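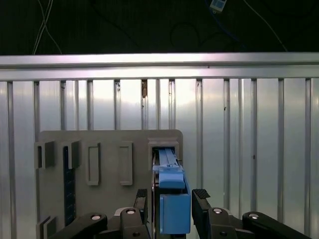 Days Out > Visits > Workshops and Works

Older visits | Newer visits | Map | Write to us

Inside Hotwood: an afternoon among the old computers

December – Juniper Boateng

I've been meaning to get to the Hotwood open day for years, and every year it has clashed with something. This time it didn't, so at one o'clock I was standing outside the old dye works in Rimham with a damp scarf and a paper ticket, along with more people than I expected for a cold afternoon and a building full of second-hand office computers.

Hotwood takes in machines that offices, schools and surgeries have finished with. It opens them up, takes out what can be used again, tests it, and either builds it back into a working computer or sends it out as spares. What's left goes to the metals people at Haverford. I knew all this from the leaflet. What I hadn't grasped was how much pleasure there is in watching somebody who knows a thing well take it to bits.

We went round in groups. Mine was led by Ayodele Nwankwo, who has run the opening benches since they moved to Rimham, and who talks very fast and very happily about screws. She started us at the goods door, where the pallets come in wrapped in film. That day's load had come from a housing office: 91 desktops on the delivery note, all the same make and nearly all the same model. A matching load like that is a treat, apparently. You learn the case on the first one and then you fly.

Each machine gets a paper slip at the door and keeps it until the very end. I liked the slips. They have boxes for drive, memory, processor, power supply and board, and a wide space at the bottom headed "Anything odd". Ayodele read us some of the best ones from a folder she keeps – a wedding invitation behind a front panel, a whole family of plastic dinosaurs, and one that just says "bees (old)".

Then on to the opening benches, and I could have stayed there all afternoon. The room is long and well lit, with white walls and a radio going somewhere at the back. You're asked to leave bags and coats on the hooks, and anyone going right up to a bench gets a wrist strap. I got a wrist strap! I was far too pleased about it.

I had only ever seen the inside of a computer once before, when my brother dropped a washer into ours and had to fish it out with a magnet (he wasn't supposed to use a magnet, as I now know). In my memory it was all dust and grey ribbon. I wasn't prepared for how colourful it would be, or how much room there is in there once you know what you're looking at.

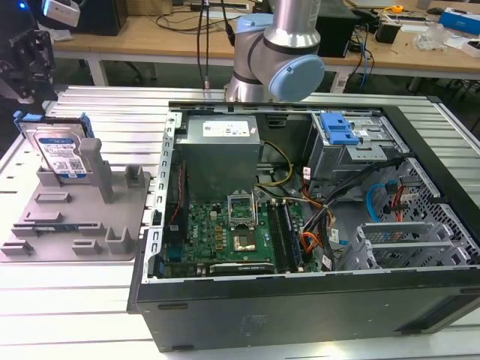

You lay the case on its side before you do anything else. That was Ayodele's first rule, and she said most people who try it at home leave the thing standing up and then wonder why everything is a fight. On its side with the panel off, it's more like a shallow drawer. You can see the power supply in its corner with its white label, the green board spread out beside it, and all the wiring running over to where the drives live. The colours of the wires aren't for show either. Red, yellow, orange and black each carry something different, and once you've been told that you stop seeing spaghetti and begin to see where things are going.

The drive comes out with its blue plastic caddy still on. I had never heard the word caddy used for anything but tea. It's a springy cradle that lets you slide the drive in and out without a screwdriver, and Ayodele is very fond of them and can't bear it when one gets thrown away. Caddies are kept with their drives as far as possible. A drive without one still works, of course, but then whoever gets the rebuilt computer has a rattle, and she won't have rattles.

Memory next. The modules sit upright in long dark slots with a little catch at the end, and the trick is to press the catch down and let the module lift itself. Don't pull. A boy in our group, who can't have been more than ten, was allowed to do one, and he held his breath the entire time. So did we! It popped up with a small click, and he turned round to find his mum with a face like he'd won the cup.

The grey tray at the side is where the parts go as they come out, each to its own slot, so that a drive stands up on edge and a memory module can be laid down flat in a place that fits it. I asked whether they bought those in. No – Dirk Nolte draws them up himself and prints them in the back room, a different one for each sort of job, and changes them whenever somebody grumbles. There was a shelf of old versions under the window and I had a good rummage. One had a slot so tight that he'd written NO on it in marker pen.

Processors are the part they fuss over. There's a metal bracket on the socket which holds the chip down, and once the lever is released it swings up and the chip can be lifted straight out by its edges. The pins underneath are what everyone worries about. If you bend one, the board is most likely finished, and at that point you've turned a useful thing into scrap in less than a second. Dirk told us it takes new people a good while before they stop being frightened of it, and that he prefers them a bit frightened.

I asked what happens to the information on the drives, as I imagine everyone does. They're wiped on a separate set of shelves behind a locked wire door, and only people on a list go in, so we had to look through the mesh. A full wipe on one of the bigger drives takes 6 hours. Any drive that fails goes into the shredder, which we were allowed to hear but not see. It sounds like somebody eating very hard toast.

After that there was tea, and the tea was excellent. Proper mugs, a choice of two cakes, and a heater you could stand next to. The parsnip and ginger one had been made by Alvar Björklund from the testing room, and I'm printing no recipe here only for the reason that he refused to give it to me.

Alvar also took us through the second half. Testing is quieter than opening, and to begin with it looks like nothing much: shelves of boards, each lying on a cork mat, each plugged into a small screen. But he's a lovely explainer. He gave us a memory module that worked and one that didn't and asked us to say which was which, and naturally we couldn't, and then he put each in a board and let us listen. The bad one beeps. There's a pattern to the beeps, and he has the patterns by heart, and did a few of them for us by whistling.

The rebuilt machines are stacked by the far door with their slips tucked under the handle. 192 of them went out last winter through the Zuseck scheme, which matches them with families who've asked their school for one. I met a woman at the tea table whose daughter had got hers that way. She'd come purely to look round and say thank you, and had brought a tin of shortbread, and she and Ayodele were still talking when I left.

There's a spares counter too, open on the day and on most afternoons otherwise. I came away with a power cable I needed and a bag of assorted case screws that I didn't (£8 for the two, card or cash). Ask for Dirk if you're after something particular. He knows what's in every drawer, though the labels on the drawers won't help you, as a lot of them date from when the room was used for buttons.

A few bits for anyone going next time. The entrance is on the canal side and the street door is kept locked, so ignore the big sign. Wear flat shoes, and leave your long necklace at home. Parking is poor; the bus from Haverford stops at the bridge and it's an easy walk from there along the towpath, a bit muddy at the moment. The whole of the ground floor is step-free, and there's a low bench set up so that children and anyone sitting down can get close to the work. Groups leave on the hour and the early ones are smaller. If you have an old desktop of your own you can bring it along and hand it in at the goods door, and if you ask nicely they'll let you watch it being opened.

I'm taking mine in the spring. I've already looked in the back with a torch, and there's definitely something in there that rattles.

Older visits | Newer visits | Map | Write to us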